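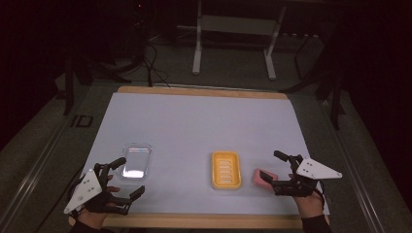 Small Things by the Sink: A Talk with Genivaldo Tavares

Genivaldo Tavares has sold kitchen and bathroom goods at Jadwood for nine years. His shop carries 127 lines, and the ones he gets asked about most are the cheapest: trays, sponges and soap dishes.

"People will spend a whole Saturday choosing a tap," he says. "Then they grab any old dish for the soap and wonder why the bar goes to mush."

He looks at the floor of a dish before anything else. Slots are what he wants, like the ones moulded into the yellow-orange dish, with a raised rim to stop the bar sliding off. Colour is up to the customer. "Bright ones sell better. I couldn't tell you why. My own is grey."

Sponges he keeps small. A little pink one does for basins and taps, he says, and it gets into corners a big one skips. He wrings his out after every use and keeps it away from the soap. At home he changes it every two weeks.

I asked about clear plastic trays, which fill a whole shelf near his counter.

"You can see when they need a wash. That's the main thing. Get one with rounded corners if you can, the gunk doesn't build up the same."

He used to stock a deeper tray from Merow but dropped it last May. Customers found it too tall to fit under the mirror cabinet. His business partner, Ivan Kuzmenko, still has a box of them in the garage and uses them for screws.

Tavares washes his own tray and dish on Sunday nights, in warm water with a bit of dish liquid. It takes about 2 minutes. Then he leaves them upside down on a tea towel and goes to bed.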